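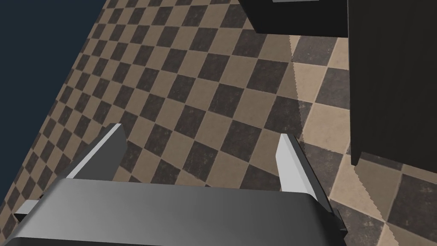

One user wrote to us that the arm kept reaching for a spot where there was nothing to pick up, closed its fingers on air, and then logged the attempt as a success. We have had several reports like it and have put the answers together on this page.

Double floor fault in the Clolura test scene: frequently asked questions

What is the fault?
The scene loads two floors in the same place. One has small tiles and comes from the base scene. The other has much larger tiles and comes from the Leitner add-on pack. They sit at almost the same height with a very slight tilt between them, so the small tiles show in one part of the view and the large tiles in another.

How can I tell if my copy has it?
Look for a change in tile size. If the floor goes from small squares to big ones along a jagged, sawtooth line, both floors are loaded. You can also open the object list and search for "floor". There should be one entry.

Why is the line jagged?
The renderer has to decide, pixel by pixel, which of the two surfaces is in front. Where they cross, the difference is smaller than it can resolve. Changing the anti-aliasing setting will not fix this, and neither will a newer graphics driver.

Is it only a display problem?
No. Both floors have collision turned on. An object dropped near the crossing can come to rest on one floor or get pushed out sideways by the other. The planner still has the old position, so it sends the gripper there.

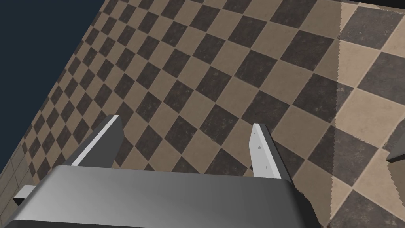 Clolura floor fault: gripper open, small tiles under the fingers, large tiles to the right.

Why did my log say the grasp worked?
The success check in the Sitari controller looked at finger travel and contact force. It did not ask what the contact was with. When the fingertips brushed the second floor on the way down, the force reading was enough to pass. In our own run of 300 episodes, 198 were marked as successful with nothing between the fingers at the end.

Can I keep the data I already collected?
Keep the camera images if you like, but do not use the success labels. Run the relabel script on the whole folder. It compares the object's final height with its starting height and rewrites the label. It does not repair episodes where the object was pushed out of reach — delete those.

How do I fix the scene?
Update the Leitner pack to build 521 or later and restart. If you can't update, open the scene file, delete the second floor entry, and save under a new name. Do not just hide it. A hidden floor still collides.

Could this damage a real arm?
The simulated arm can't hurt anything, but a policy trained on bad labels can. At the Furkedau lab a policy from this scene pressed the fingertips into the bench until the force limit stopped it. Before you move any policy trained here to hardware, set the downward force limit to 10 newtons and keep a hand on the stop button for the first runs.

I updated and still see large tiles.
Your cached scene is probably being loaded. Clear the cache folder and open the scene again. If the large tiles are still there, send us the scene file and the startup log.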